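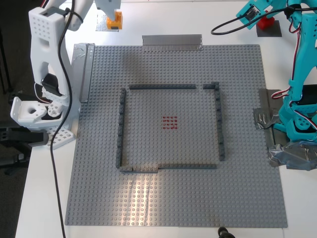 Week 9: leader arms, brick insertion, and what I changed

Posted July 27, 2023

Most of the June recordings for the Lonard task are gone. I deleted them on purpose. Of 248 teleoperated episodes, too many had me stopping halfway to think, and the policy learned to stop halfway too. Shiela Dalisay went through the joint logs and found pauses of up to 5 seconds in places where nothing needed deciding.

The new rule is simple. Plan the whole motion before touching the leader arm, then move at one speed. If a grasp slips, recover once and keep the episode. If it slips again, throw it out.

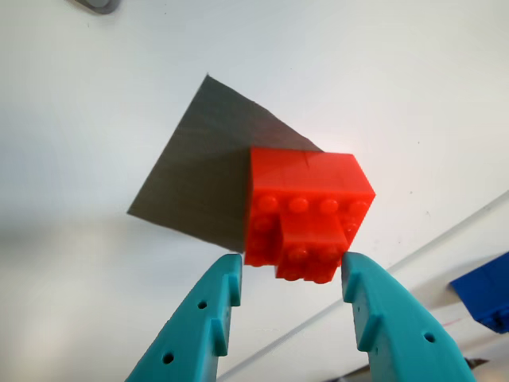

Wrist views matter more to me than the overhead view when I sort episodes. From overhead, a grasp two studs off center looks fine. Up close the error is obvious: with the narrower red brick between the two teal fingertips, I can judge its sideways position against the gap. Depth is still hard to read, and I have no good fix for that.

I recorded 24 episodes under the new rule and kept most of them. Training runs overnight on the Gotmont machine. The next change is leader arm friction — the elbow joint drags, and it shows up in the logs as a small stair-step on every descent.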